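Small Parts on a Blue Table: Choosing a Covering for the Shared Work Room
Project report, second semester
Wilma Hepburn
Supervisor: Beathag Moffat

1. How this project came about

I spent a good part of last winter on my hands and knees in the Geraghty room looking for gears. We use the Trorkamura teaching set there, and its plastic gears are small, light and very fond of rolling. The old tabletop was bare and slick, so anything put down in a hurry was on the floor a moment later. When Beathag asked us to pick a project that would make the room nicer to work in, I knew right away what mine would be!

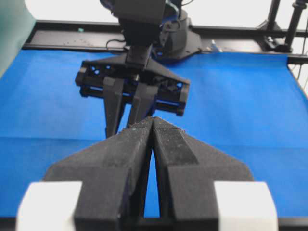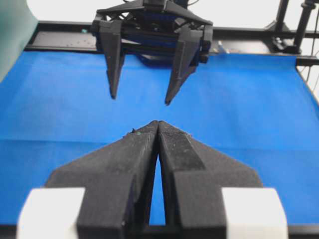
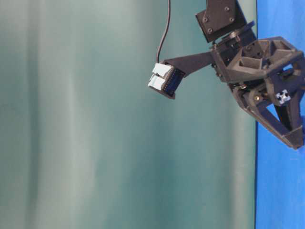
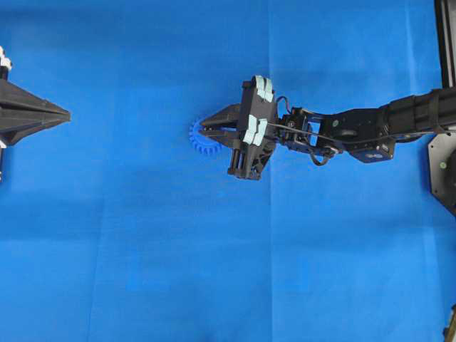
Figure 1. Work space, Geraghty room, four views. The blue gear discussed in section 4 is in the last one.

2. What I wanted from a covering

My list started out long and got shorter as I talked to the people who share the room. Everybody wanted gears to stay where they were put. Most people wanted a plain color with no pattern, having tried to find a washer on a checkered tablecloth at some point in their lives. A few asked for something they could shake out over the trash can at the end of the afternoon, and I added that the whole thing should cost less than my allowance of $71.

I looked at felt, cork sheet, a rubber mat and ordinary cloth by the yard. The rubber mat smelled terrible and went back to the store. Cork was lovely to work on, but it crumbled at the edges and the crumbs got into everything. Felt held the gears best of all and also held every bit of lint in the building. That left cloth, and I bought a length of strong blue from Skurkora, who were kind enough to cut it a little generously.

3. Putting it on

I had pictured this part taking ten minutes. It took most of a Friday afternoon. The table had a rough patch along one side that snagged the cloth as soon as I pulled it across, so off it all came again and I sanded the edge down, finishing with 800 grit paper because it was what we had in the drawer.

Then there was the matter of creases. The cloth had been folded at the store, and a long fold line stayed in it however hard I smoothed. I should have ironed it first. I did go over it with a borrowed iron later on, with the cloth still on the table and a towel underneath, and that took out the worst of it, though you can still find a fold line and some soft wrinkles if you look across the surface. Small gears don't seem to mind. A larger one set down right on a fold will sit at a slight tilt, and I now move it over an inch without thinking.

4. Living with the color

Blue was the choice I felt surest about, and it is also the one I got partly wrong. Black pieces stand out on it beautifully, and so do the white ones. The trouble is the blue gear. Its blue is a bit deeper than the cloth and leans toward purple, and even so it half melts into the background, as you can see in the last picture, where its toothed rim is easy to miss on a first look. Someone sitting at the table in bright light picks it out quickly enough. Late in the day, with shadows in the wrinkles, I have put my elbow on it more than once.

I thought about changing the cloth and decided against it. A muted teal-green, like the fabric behind the work space in the third picture, might separate the blue gear better, and I would like somebody to try a length of it next year. I'd want to see it beside the Trestunach pieces too, which are a murky olive and would probably vanish.

5. What I would do differently

Iron first. Sand before that. Buy the cloth wide enough to turn down well past the edge all the way around, so there is something to tuck under. I would also ask for a small sample of every color and leave the actual gears lying on them for a day, morning through evening, before spending any money.

Wash the cloth cold and hang it by the short side. The leftover strip is in the bottom drawer, under the sandpaper, for patches.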